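November 29, 2023

I slept until after nine and it was still gray outside. Drank my coffee standing, with the radio low. I promised myself that today I would finish the corner of the room where the round table is. Since we moved from Wisholm I have put everything on it that has no other place – letters, keys, the lamp that needs a new plug, a bag of screws from the bed.

First I took all of it away and wiped the top two times. It is a black table with white veins, like marble, and every finger shows on it. My aunt in Wisholm had a light one and I never once saw a mark on hers. I bought this in March from a man in the shop Nosent, who wanted 700 for it and took 300 less when I showed him the scratch under the rim. Ingegerd Aasen carried it up the stairs with me. We stopped on each floor, and she said many words that I will not write here.

The letters took most of the morning. Most of them could go in the paper bin. I found the bill from the dentist, which I was sure I had paid, and I had not. I paid it at once and felt better. There was also a card from Rewi with a drawing of his boat, and I put it on the refrigerator.

After lunch I walked to buy bread and came home with bread and flowers. They are pale pink, a small bunch, and the woman gave me a good price because it was late in the week for them. I have only one vase and it has a crack, so I must ask Arik if he still has the tall glass one he wanted to give away. He lives 16 minutes from here by bus, so it is not a big trip.

The black cloth was harder to decide. I tried it straight with the wall and it looked like an office. Then I turned it so one corner points out to the room, and I like this more. On a round table nothing is straight anyway. Ingegerd says that black on black is sad. I think it is calm. She may bring her own cloth when she comes to eat, she has a whole drawer of them.

The two white pipes in the corner still bother me. I thought of hiding them with a curtain or a tall plant, but a plant would stand too close to the window and I would forget to water it. Maybe I will learn to not see them. In the old apartment there was a brown stain on the ceiling, and after one winter I did not notice it anymore.

The floor I only swept. It is good wood and it deserves some oil before Christmas, but then I have to move everything again and my back says no for now.

Ingegerd comes at 6 tomorrow. I will make the fish soup, with the dill from the freezer, and I must remember to borrow one more chair.

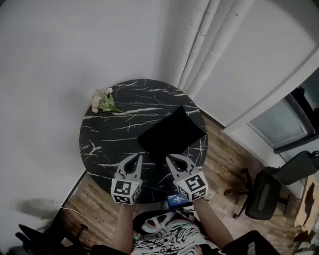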